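Thijs Vanhove
31 Oct 2021

Small thread about fake fruit, because two people asked me what I put on the white table and the answer is too long for one post.

It started when we moved to Drunton. The new kitchen has a big white table, and it looked cold to me. My mother always had a bowl of fruit on her table, so I wanted one too. But I travel for work, and real fruit waits for no one. Twice I came home to small flies.

So I decided to try the artificial kind. I know how this sounds. I also thought of the shiny grapes at the dentist.

First place I looked was Dekker, the household shop near the station. They sell mixed bags, and I did not like them. Everything in the bag has the same shine and nearly the same size. A lemon should not be as big as an apple.

Then I went to the Sunday-type market in Flaturville (it is not always on Sunday, I never understood the calendar). There was a man with boxes of old shop decoration. You choose piece by piece. I stayed there for 46 minutes, my wife has measured it.

What I learned from the boxes: look at the stem first. If the stem is thick and green like a drinking straw, the fruit will look wrong from every side. A thin dark stem helps a lot, also when the rest is very simple.
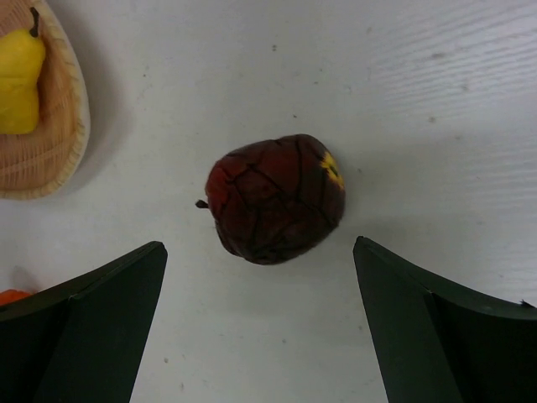
The dark red apple is the one I like the most, and it is also the one that my family likes the least. It has thin black lines over the whole skin, like old paint on a cup. My daughter says it looks like a dragon egg. I think it gives the apple some age.

The yellow pear is the opposite. Very smooth, very yellow, no lines. When I put them close together in the basket, each one made the other look more fake. With some space between them it is much better. So now I let one piece lie outside, on the table, and the rest stays inside.

About the basket: I tried a glass bowl before, and a blue one. Glass was a mistake, you see the fruit from below and the light is not kind to it. The woven one in light tan is quiet and it makes the white table warmer. It is shallow, so you can't hide an ugly piece at the bottom.

Cleaning, because somebody will ask. I use a soft dry brush, the kind for painting, and go around the stem slowly. I do not use spray. I once did it with a plastic lemon, and it became sticky and stayed sticky.

For people who want to buy new, I have also looked at Folura. They have a nice quince, but you must order it in a box with other things, and I have no place for a box with other things. If they sell it separately in December, I will think again.

One more thing. Tell your guests. A friend took the pear and almost bit it, and he was a little bit angry with me for the rest of the coffee.

If you have a good fake fig, please send me a photo. I have been looking for one since the summer and I only find purple onions.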